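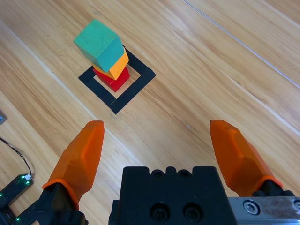 Séance 4. Les prix et ce qu'on en croit

Rappel de la séance précédente : la demande baisse quand le prix monte, sauf pour le parfum, les écoles privées et les conseils en gestion.

1. Le prix d'ancrage
Le premier chiffre vu sert de repère à tous les suivants. La maison Quintana affiche un fauteuil à 786 euros, que personne n'achète. Il tient compagnie au modèle d'à côté, qui paraît soudain raisonnable. Voir la fiche de TD, exercice 2.

2. La discrimination tarifaire
Même produit, clients différents, prix différents. Cas Piteo : le billet de train du matin coûte 31 euros en février, 90 la veille du départ. Le siège, lui, n'a pas changé. Trois conditions à retenir pour l'examen : pouvoir de marché, segmentation possible, revente difficile. La troisième est toujours oubliée dans les copies.
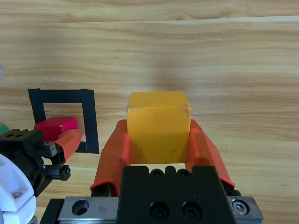 Fig. 1. Un cube jaune.

3. Biens homogènes
Quand rien ne distingue deux unités, seul le prix parle. D'où l'énergie que Nandell et Irier mettent à vendre le même sucre dans des sachets de couleurs différentes. On appelle cela la différenciation, ou le service marketing.

À lire pour la prochaine fois : chapitre sur l'élasticité, encadrés compris. Oui, les encadrés aussi.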